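Rustutance: Bimanual Sweeping on Compliant Surfaces
Gallery and method notes

Rustutance studies how a two-armed humanoid can clear small debris from surfaces that give way under the tools. The work was carried out at the Priltton lab by Hok-lam Lau, Pei-shan Tsai and Pascal Tiedemann, with controller support from Hrefna Þórarinsdóttir. The notes come first on this page and the pictures are near the end. Terms used in the picture lines are defined in the notes.

Task

A single ball of crumpled material is placed on the support surface. The robot holds a hand brush in the right hand and a dustpan in the left, moves the ball over the lip of the pan, lifts the pan level, turns toward a basket and tips it out. The trial ends when the pan has returned to a neutral pose. A ball that leaves the support surface during the sweep ends the trial early and is logged as a loss, even when it lands somewhere the robot could reach.

The support surface is either a quilted mattress or a hard floor. The mattress was chosen for its stitching. Each seam is a shallow trough, and a light object tends to settle in the trough and stay there until the bristles reach well below the height of the padding. Pushing the brush down far enough to do this also depresses the padding in front of the pan, which tilts the lip. On the hard floor neither effect is present, and the same motion reduces to a short push along a plane.

Phases

Demonstrations are cut into four phases: approach, seat, stroke and transfer.

Approach covers everything from the start pose until the first tool touches the surface. Vision dominates in this phase and the policy was adequate from early in the project.

Seat is the interval in which the pan lip is pressed into the surface and held. On the mattress the lip has to sink slightly so that its edge lies at or below the top of the padding. If it rides on top, the ball meets a small vertical step and deflects sideways. Seat is the shortest phase and the one the project is mainly about.

Stroke is the motion of the brush toward the pan. The left arm is meant to be passive in position and active in force, so that the lip stays seated while the padding moves.

Transfer begins when the ball is past the lip and ends when the pan is empty and back at neutral. The pan must be raised at the lip before it is moved sideways, otherwise the ball rolls out the way it came in.

Boundaries between phases were first marked by hand by Pei-shan Tsai. A small classifier trained on those marks then labeled the remaining demonstrations from wrist force and joint velocity. It agrees well with the hand marks on the approach/seat and stroke/transfer boundaries. The seat/stroke boundary is less reliable, as operators often begin moving the brush before the pan has settled. We kept the classifier's version of this boundary and did not correct it by hand, on the grounds that a consistent error is easier to train around than an inconsistent one.

Data

The training set contains around 2000 teleoperated demonstrations. They were collected with the Abdella teleoperation rig, which maps operator hand pose to the robot's fingers directly and operator wrist pose to the arm through a low-pass filter. The filter was made slower in February after a series of mattress demonstrations showed visible oscillation in the left wrist during seat. Demonstrations recorded before the change were retained for approach and transfer and dropped for seat and stroke.

Operators were told to use one stroke where possible. A second stroke was allowed if the ball stopped short of the lip. Demonstrations with repeated short dabs at the ball were discarded, including the ones that succeeded, as the policy had a strong tendency to copy dabbing and to continue it after the ball was in the pan.

Start positions were varied by moving the ball, the basket and the robot. The tools were handed to the robot by the operator's assistant and grasp pose was left uncontrolled. This produces more variation in brush angle than we would like. Fixing the grasp with a jig gave cleaner results on the bench and worse results everywhere else, and the jig was abandoned.

Policy

The policy takes a head camera image, joint positions for both arms and hands, and an estimate of wrist force. It outputs short chunks of joint targets. We compared 2 variants. In the joint variant a single network produces targets for both arms. In the leader variant the left arm is computed first, and its targets are given as an additional input to the network that drives the right arm. Both variants have the same input resolution and the same training schedule.

Force is estimated from motor current. The estimate drifts as the joints warm up, and it was re-zeroed between trials with the arms held free of all surfaces. Runs in which the zeroing step was skipped are excluded from the comparison.

Chunks are executed through Idport, the lab's message layer, which also stamps the images. An early version stamped images on arrival instead of at capture, so that the force trace led the image by a variable delay. The effect on approach was negligible. The effect on seat was large enough that the first set of mattress results had to be thrown away. Anyone who received a copy of those results should disregard them.

Results

On the hard floor the variants perform alike. Failures are mostly in transfer, where the pan is moved before the lip has been raised. Adding transfer demonstrations with slower lifts reduced this and had no measurable effect on the other phases.

On the mattress the leader variant is better. The difference is concentrated in seat and in the first part of stroke. With the joint variant the right arm frequently starts its stroke while the left is still settling, the same overlap seen in the demonstrations. With the leader variant the right arm waits. The delay was not trained for explicitly. It appears when the predicted left targets are still changing and disappears when they level off.

The leader variant is slower over a full trial, and on the hard floor the added time brings no benefit. We have not tried switching between variants by surface.

The remaining mattress failures are of 2 kinds. In one, the ball lodges in a seam directly in front of the lip and the bristles pass over it. In the other, the brush handle turns in the fingers during the stroke, so that the bristles meet the padding at a shallow angle and lose contact. The second kind is more common late in a session. Pascal Tiedemann attributes this to finger compliance changing with temperature. The current logs do not have the data to confirm it.

Border piping is a separate problem. Strokes that run close to the edge of the mattress can drive the pan against the piping, which the force estimate reads as a seated lip. The policy then begins the stroke with the pan tilted. Start positions near the edge were kept in the test set and account for a noticeable share of the losses for both variants.

Pictures

Tools and ball on the mattress. The ball lies between the pan lip and the brush, and the right hand has the brush by its handle.

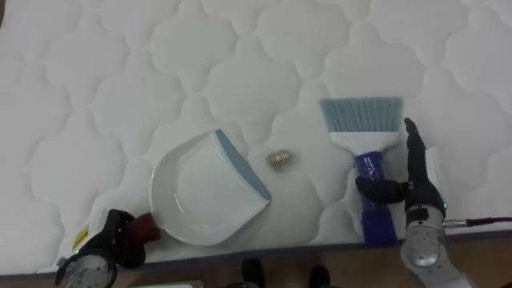 Ball in the pan, with the left arm holding the pan handle and the basket beside the mattress. 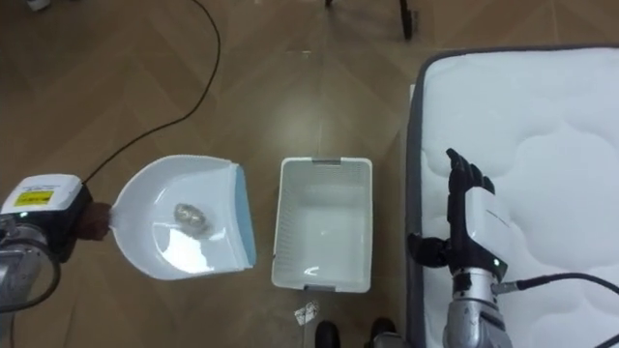 Limits

All trials used one ball at a time. Loose material such as crumbs or lint behaves differently on quilting and the phase definitions would need to change, as there is no clear moment at which such material is past the lip. The ball was re-crumpled when it flattened, and its stiffness was not measured.

Only one mattress was tested. Its padding is soft near the surface and firm underneath, and the depth at which the lip seats depends on this. A foam surface without seams was tried briefly and gave results close to those on the hard floor, which suggests that the seams matter more than the softness. The trial was too short to report.

The head camera loses sight of the lip when the left hand is rolled inward. In these cases the policy relies on force alone. We intend to repeat the mattress comparison with an added view from the left wrist and to keep everything else unchanged.

Handling of the phase labels

The labels are distributed with the demonstrations as a separate file per episode. The hand-marked subset is flagged. Users who want to train without the classifier's seat/stroke boundary can merge those phases into one. In our own tests merging them removed most of the advantage of the leader variant on the mattress and left the floor results as they were.

Episode files recorded before the filter change carry a flag in the header. The loader ignores seat and stroke in flagged files by default, and the setting can be overridden from the command line.

Questions about the labels go to Pei-shan Tsai. Questions about the controller and the force zeroing procedure go to Hrefna Þórarinsdóttir.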